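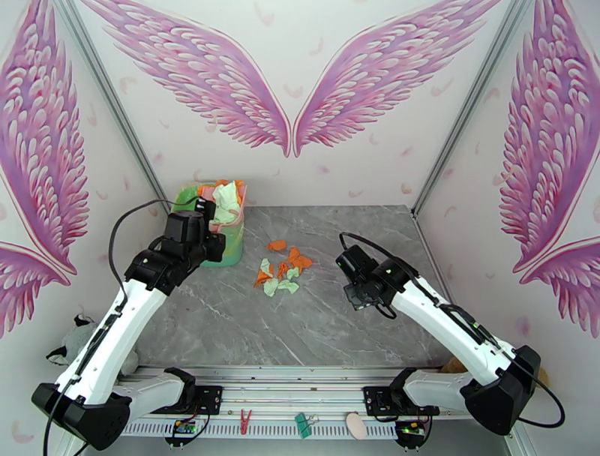 1/25/25

Okay, shuttle speed testing, take three! Tekle brought in the last of the Givemdale tubes, so we finally had enough feather shuttles to do the whole launcher run in one go. Got through 193 before the Starkanero launcher started spitting them out sideways (the left roller again, I swear that thing hates me).

The Admasu nylon ones flew longer than I'd like. Every single one went past the back line at setting 7, so either our setting is too hot for them or the skirts are stiffer than last September's batch. I'm leaning toward the skirts - Ibsa Gebremichael says it's the hall temperature, and we argued about it through most of lunch.

Racket side: the Udance frame is restrung and back on the rack. Please don't take it for doubles, Tekle!! I need the tension to settle before I measure it.

To do: clean the rollers, rerun the nylon at 6, find out who has the good tape measure. Also the club wants the numbers before their trip, so I owe them an email tonight.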